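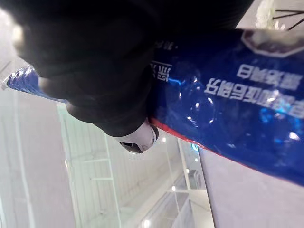 Bekanntmachung des Fähramtes Cleller

Fassung vom 24.10.2024

Den Einwohnern beider Ufer wird zur Kenntnis gegeben, dass der Fluss Wedness in der Nacht seinen Lauf verlassen hat. Das Flussbett zwischen Cleller und Zumar ist auf einer Länge von 154 Schritten begehbar. Der Fährbetrieb wird dennoch fahrplanmäßig aufrechterhalten, da eine Einstellung nach § 31 der Fährordnung nur bei Hochwasser, Eisgang oder Landestrauer vorgesehen ist.

Fahrgäste nehmen wie gewohnt auf den Bänken Platz. Die Überfahrt dauert vier Minuten. Während dieser Zeit ist das Aussteigen untersagt, auch wenn der Boden trocken erscheint. Die Hände sind innerhalb der Bordwand zu halten.

Auf Anfrage der Gemeinde Zumar wird ferner festgestellt, dass Personen, die das Flussbett zu Fuß queren, als Schwimmer gelten. Sie haben die Badeordnung zu beachten und der Fähre auszuweichen.

Aufgefundene Gegenstände sind in der Amtsstube abzugeben. Bisher wurden fast 1000 Schlüssel eingeliefert, ferner eine Kirchenglocke sowie ein Brief, der an das hiesige Amt gerichtet und noch lesbar ist. Der Absender bittet darin um Auskunft, wann mit der Rückkehr des Wassers zu rechnen sei. Das Schreiben trägt keinen Eingangsstempel und wurde daher als neu behandelt.

Die Antwort ist ergangen. Sie wurde am Anleger Talebi dem Fährmann übergeben, der sie in der Mitte der Strecke niedergelegt hat. Im November wird das Amt prüfen, ob sie abgeholt worden ist.

Das Fähramt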